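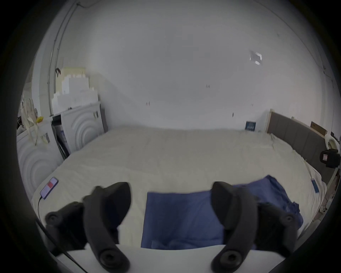

Cream duvet, slightly wrinkled.

Thread on buying a brewery sweatshirt from a brewery I have never visited, in a town (Prerkeck) I could not find on a map without help.

1/ The Noltberg heritage crewneck is "garment washed for a lived-in feel." I have lived in many sweatshirts. None of them felt like this. This one feels like it was lived in by a doormat.

2/ Sizing. The chart says a large is for a 40 inch chest. It does not say whose, or whether they were breathing in. I ordered a large. The sleeves are for a large. The body is for a large's younger brother.

3/ Customer service at Selden, who handle the online shop, told me it's a "European relaxed fit." I asked what the unrelaxed fit was like. They sent me the size chart again.

4/ The logo, though. Chain-stitched, nice and dense, no loose threads on the back. Whoever runs the embroidery machine deserves a raise and possibly a better sweatshirt to put it on.

5/ There's a small woven label on the hem that says 248. No idea. The product page doesn't mention it. I've decided it's a lot number, but my brother-in-law thinks it's how many they've sold.

6/ Someone asked about Camenzind, the other brewery with a gift shop problem. I have their half-zip from two winters ago. It pills under the arms, the zipper sticks at the logo, and I wear it four days a week. Make of that what you will.

7/ Washed the Noltberg twice now. Cold, inside out, hung up like the tag says. It lost half an inch in length and none in attitude. Color held up fine. The green is a good green.

8/ Shipping was 16 dollars and took most of February. The tracking page has 277 views and I believe I'm all of them.

9/ For those asking if I'm returning it: return postage is on me, the box has been recycled, and I cut the tags off in a moment of optimism. So no.

10/ They've just emailed me about a matching beanie. One size. I have some questions about whose head.

11/ Ordered the beanie. Will report back when it gets here, so, spring.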